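CLUNDECK ROBOTICS CLUB
Minutes of the ordinary meeting held Dec 14, 2023

Present: Svetozár Vaněk (chair), the Kevwood team, the Barnus team, two first years who came for the biscuits and were given jobs, and the secretary.
Apologies: the Beaulieu team, who had a rehearsal.

1. Minutes of the last meeting

Agreed, after the word "catastrophe" in item 4 was changed to "delay". The Barnus team asked for their objection to "delay" to be recorded. It is recorded.

2. Tasks for the May competition

The chair reminded members that the club has entered two tasks, Tidy Desk and Paper Handling, and that the entry form is now in, so it is too late to swap either of them for something easier. The rules allow 8 attempts per task on the day. The Kevwood team asked whether an attempt counts if the arm never leaves its starting position. The chair said it did, and that he wished he did not know that.

3. Tidy Desk
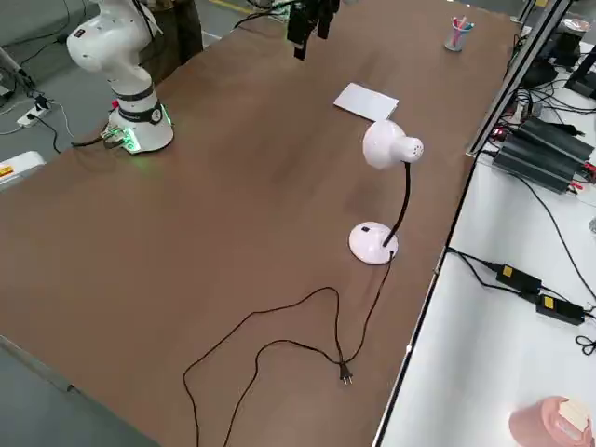 The Tidy Desk task is Kevwood's, and their report was longer than their progress. The arm must set out the desk things in the places given on the task sheet, without knocking any of them over. There was a long discussion about the lamp. Its neck bends, its shade is a dome, and its cord wanders down the table to a two-prong plug, so there are several ways to take hold of it and most of them are bad. Kevwood would like to pick it up by the base. Barnus said the switch is on top of the base and that they looked forward to watching. It was agreed that Kevwood try the base first and the neck second, and that the cord stay on the lamp, as the rules say "complete and unaltered".

The pens were thought to be less trouble. Kevwood claimed 13 good placements out of 14 in practice. Asked about the other one, they said it was a matter of interpretation. The secretary was shown where it landed and has no doubts about the interpretation.

ACTION: Kevwood to write down the lamp positions they use, on paper, where others can find them.

4. Paper Handling

Barnus reported on the fold. The task is to take a single sheet, fold it once down the middle and leave it lying on the table. Members who had assumed this would be the simple one apologised to Barnus, some more warmly than others.

The main trouble is getting a finger under the edge. Press too hard and the sheet slides off across the table; press too softly and the arm goes through the whole fold in mid-air, with great confidence, and reports success. Barnus have tried lowering the speed to 30 per cent of full, and feel this helps. The chair felt it made the failures easier to follow.
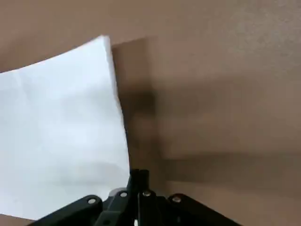
A first year asked why they could not just use card. The chair said the rules say paper. The first year asked who wrote the rules. The chair said he had helped with an early draft, and moved on to grip pressure, on which Barnus will bring a table of settings next time. Heavier paper is allowed up to a limit given in the appendix, which Beaulieu have borrowed and not returned.

ACTION: Barnus to bring the settings table. Secretary to get the appendix back from Beaulieu, using charm.

5. Sharing the table

Both teams want the table at the same time, and have done since the start of term. The chair proposed that they take turns. Kevwood said they did take turns. Barnus said Kevwood took theirs and then took the next one. After about 14 minutes of this, it was agreed that each team gets alternate sessions, and that whoever is on may not move the other team's things without asking -- "nudging" to count as moving.
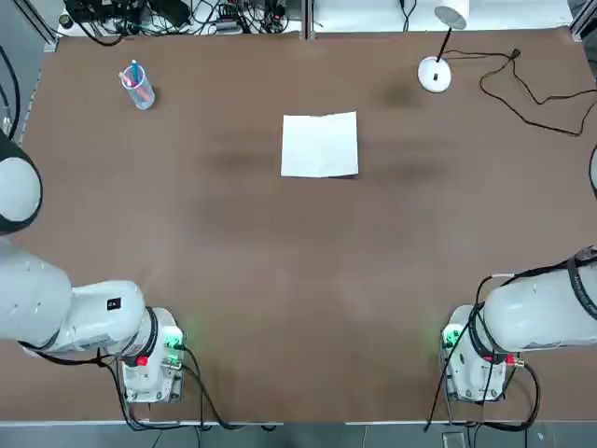
Both arms over the table, with the Barnus paper and the Kevwood lamp and pens.

The chair added that a joint run, with both tasks laid out together, would be worth trying before May. This was met with silence, which the secretary has minuted as support.

6. Club funds

There are some. The request for new gripper fingers was put off until the teams can agree on a shape. Kevwood want wide, Barnus want thin. Beaulieu sent a note asking for soft ones, with no further detail.

7. Any other business

Club shirts: the vote on colour was tied again -- the third time this term. The chair declined to use his casting vote on the grounds that he has to work with these people.

A member asked whether the arms could be given names. Carried. A member then suggested some names. Not carried.

The next meeting will be the first of the new term, same room. Barnus have the first session at the table and have asked for this to be in the minutes twice. Barnus have the first session at the table.

Clundeck Robotics Club | Contact the secretary | © Clundeck Robotics Club | Back to top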